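Keep the Mending Table Open

Plovside has 3055 residents and one place where you can learn to fix your clothes. It is a table in the back of the Clarside library annex, open two evenings a month, and the town wants to drop it from next year's budget. I think that would be a mistake.

The table costs the town nearly $2000 a year. Most of that is heat and light for the room, with a little left over for thread, needles and darning yarn. The argument against it is that clothes are cheap now and people can buy new ones. That is true for a T-shirt. It is less true for a winter coat, and it is not true at all for a good sweater, which can cost more than a week of groceries.

I went for the first time last November with a hole in an elbow. I had assumed I would hand it over and pick it up later. The woman next to me gave me a needle and told me to start an inch outside the hole, where the yarn was still strong. It took me the whole evening and it looked bad. The second elbow looked better.

Schools here stopped teaching sewing before my kids were old enough to take it. The last tailor on Claltis Street closed, and the dry cleaner will do hems and nothing else. If the table goes, the next nearest help is in another county.

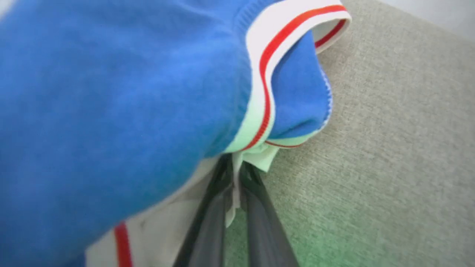

Knitwear is the hardest thing to find help with. A woven shirt can be patched by anyone with some patience, but a knit runs if you leave it alone, and the cuffs and neckline take most of the wear. You can learn it from a video, and I tried. A video can't tell you that you are pulling the yarn too tight.

The budget draft calls the table a hobby program. Cooking is a hobby too, for some people, and the rest of us do it because we have to eat. I would ask the town to fund the table for one more year, put a sign on the front door of the annex, and move the start time to 6:30 so people who work can get there.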